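Hergate Small Laundry

A data card for the hanging and drying recordings

Welcome, and thank you for stopping by. Hergate Small Laundry is a collection of short recordings about the little jobs that come after washing: draping a cloth over a bar, getting a hanger to stay where you put it, closing a clip on a hem. We kept everything small because small things fit on a table, and also, if we may admit it, because doll-sized laundry is a pleasure to look at all day.

What's inside

The current release has 3,454 recordings sorted into 17 tasks. Each recording comes with a plain text note giving the task name, the items on the table and whether the person checking it afterward called it finished. Unfinished ones are still here -- please don't throw them out before you've had a look, as the slipped hangers are some of the most useful material we have.

Folders are named for the table setup. "Gevik" has the plain backgrounds and "Peto" has the flowered ones. The Mirzaei folder holds 300 recordings set aside for testing, and we'd ask you kindly to leave it out of training.

The items

Cloths are small and mostly printed, and the prints are handy when you want to tell which way up a piece has landed. Hangers are thin wire. The rack is light wood with round dowels, and clothes and hangers go on the top bar. 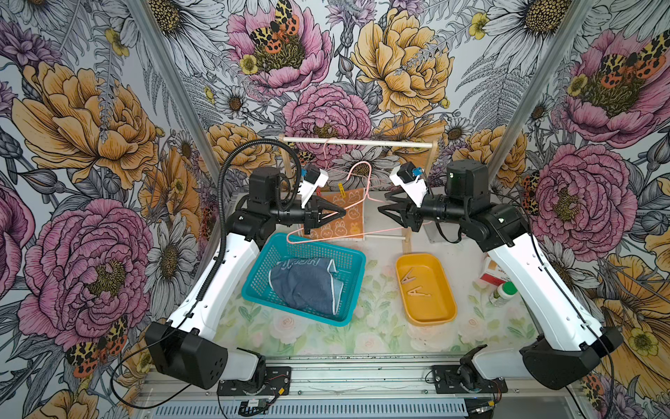
Peto setup: wooden rack, pink wire hanger and the orange bunny cloth.

Known quirks

Pale hangers can be hard to pick out against the rose-print tabletop, so go gently with automatic labels in Peto. In 21 recordings from December the item list says "towel" where it should say "cloth". We'll fix those in the next release -- until then, the corrected list is in notes.txt.

Last updated Tue 8 March.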